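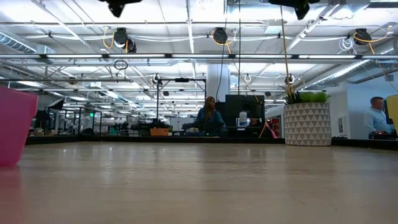

11/04/2024

Second evening on the arms this week, and the left one still droops. When the motors are on and holding position it sags at the elbow, a little more every few minutes, until the fingertip is low enough that any pick routine starts in the wrong place. The right one holds fine. Same parts, same firmware, same gains, so I spent most of the evening swapping things between them.

First I swapped the power leads. No change. Then I swapped the elbow motors, which is a miserable job because Bent put threadlocker on everything in April and there are 18 screws between the forearm cover and the horn. The droop stayed on the left side. So the motor is fine, and I should have started with the bracket.

The bracket has a crack in it. It runs from the inner screw hole toward the edge, along a layer line, and it only opens up under load. I printed that part flat to save support material. The right arm's bracket was printed standing up, months earlier, by Kacper, and it looks new. I'm reprinting both on their side with six walls.

While the printer was going I worked on the fingers. The old tips were square and kept catching the rim of whatever they came down over. The pointed ones are better for getting into a gap but worse for holding anything smooth. Jytte suggested gluing strips cut from a bike inner tube on the inside faces. I did one pair that way and left the other bare so I can compare them. Contact cement, thin coat on both sides, wait until it's tacky.

The job I want these to do is simple. Pick up a small object from the tabletop, carry it over to a container, let go. One arm at a time for now. Vibeke wants to hand things from one arm to the other, and I've told her that can wait until I have two arms that stay where I put them.

I also found out where the disk space went. The logger was writing joint positions at 200 Hz even with the arms parked, and it had left 3,957 files in the run folder. I changed it to start on the first command and stop after 2 seconds without one. I kept the files from the elbow tests and deleted the rest.

The glossy table is going to be a problem. The overhead lights reflect off it and my color threshold picks up the bright patches as objects. Detlef says to put down a matte mat and be done with it. I tried raising the minimum blob size first, and that gets rid of the small glints but also throws out the smaller test blocks. Mat it is, probably. The hardware store has gray rubber flooring by the foot.

To do before next time:

Fit the new brackets, and use nylon washers under the heads
Redo the zero position on both arms
Label the power leads, since I've now mixed them up
Order more M2.5 screws
Ask Kacper what filament he used

The first bracket came off the printer at a quarter to eleven with a bit of stringing in the screw holes. The second one is running overnight.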